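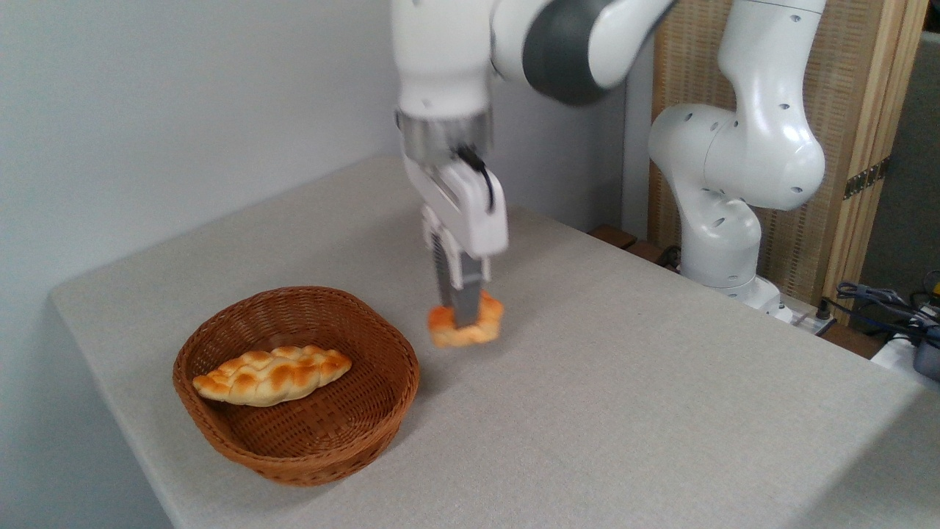
Bread Service at Member Luncheons

Zotell_Admin
Tuesday, July 19, 2022
Members are asked to state whether rolls should be ordered from Trelholm or baked on site. Please reply within 21 days.

Nyamweya32
I support Trelholm. Their delivery has been punctual since February.

L. Kodikara
I respectfully disagree. The crust is hard by noon - several guests have remarked on it.

Nyamweya32
That concerns storage, and the supplier is not at fault.

Zotell_Admin
Both positions are noted.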